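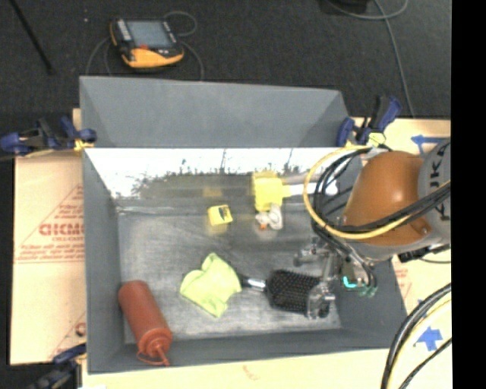
Figure 3. Household items in a gray metal bin, among them a squeeze bottle and a crumpled lime-green cloth.

4.2 Borrowed and owned clothing at formal events

The second part of the study looked at where guests at formal events get what they wear. We used the guest survey described in Section 3, which was handed out at award dinners and charity galas in Sistwood and Iltstead over two seasons. The survey produced 1,173 usable responses. Each respondent listed every visible item worn that evening, including shoes, bags and jewelry, and marked each as owned, rented, borrowed from a brand, or borrowed from a friend or relative. This gave 3,899 items in total.

Most earlier work on event dressing deals with the small group of guests who are photographed on arrival. Their clothes are often lent by a label and returned the next morning. We wanted to know how far this practice reaches into the rest of the room. Guests who had been photographed for a press outlet were asked to say so on the form, and 610 did. The remaining respondents serve as the comparison group.

Brand loans were concentrated among the photographed guests, as expected, but they were mostly limited to a single item. A guest might wear a lent dress with her own shoes and a bag she had carried to several earlier events. Full outfits supplied by one label were uncommon in both towns. Jewelry was the category most often lent by a brand, and outerwear the least. Several respondents wrote in the margin that they had left a coat in the car, so outerwear is probably undercounted.

Borrowing from friends and relatives was more even across the two groups. It was also harder to classify. Some respondents marked a mother's necklace as borrowed, while others marked a similar piece as owned because it had been in the house for years. We kept the respondent's own answer in every case and did not recode. Sisters who share a closet raised the same problem, and a later version of the form should include a separate box for shared items.

Rental was more common in Sistwood than in Iltstead. Part of this difference may come from supply. Sistwood has a rental shop, Drurnetau, within walking distance of the main hotel ballroom, and it stays open until 7 p.m. during the October season. Iltstead guests who rented mostly did so by mail, and a few reported that the garment arrived too late to be altered. Two events in Iltstead also had a looser dress code – "festive" instead of "black tie" – and guests at these relied more on clothes they already had.

We then compared the reasons given for each choice. Guests who rented gave cost first and storage second. Guests who wore a brand loan usually named a personal contact at the label, and the label Eyvindsson came up more than any other at both sites. Guests who wore their own clothes gave comfort as the main reason, followed by knowing how the garment would look when they sat down. This last point appeared often enough in the open answers that we added it as a separate code.

Repeat wearing was reported more freely than we had expected. Respondents in both groups named earlier events at which they had worn the same dress or suit, and many described small changes such as a new belt, a shorter hem or different earrings. Men reported repeat wearing almost without comment. Women were more likely to add an explanation, though the form did not ask for one. We return to this difference in Section 5.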